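Wrist keeps rotating past the bowl after a grasp fault – what am I missing?

We have a two-arm cell loading bowls into a steel dish rack. In July the right arm started faulting as the gripper closed. The controller logs code 2391 (grip force timeout), then the wrist rolls back toward its home angle with the fingers still closed. We lost four bowls that way before I cut the speed.

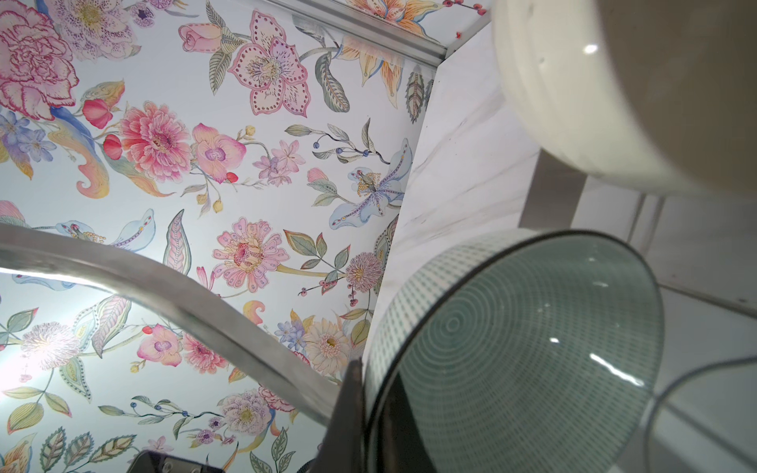
The roll only happens on recovery, never on a normal pick. Stopping the program by hand doesn't trigger it. I've swapped the finger pads and re-zeroed the wrist, no change. Controller is a Terkov, stock recovery routine.

Cameron Whitcombe

Answer

It's the recovery routine. Stock behavior on a force timeout is to send every joint home, and it doesn't check the gripper first. Set recovery to "hold" and write your own retreat: straight up, stop, wait for an operator. Keep hands out of there until you've tested it – both arms can move on a reset. 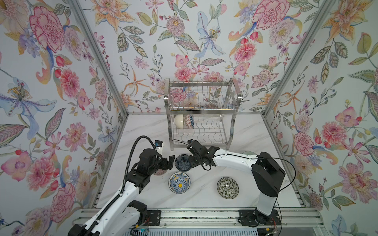
Hadiza Anozie

Also look at your timeout. Ours was 300 ms and glazed bowls needed more than that to settle. Raising it cleared most of the faults, but fix the recovery first.

Answer

Had the same thing, it was the cable. Check where it loops at the shoulder.
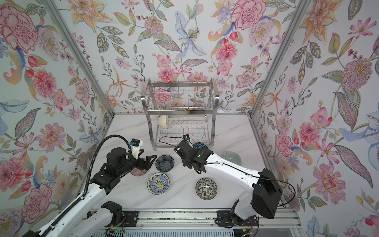 Both arms over the table, rack at the back

Reseat the connector and see if the code comes back. – Femi Iyamu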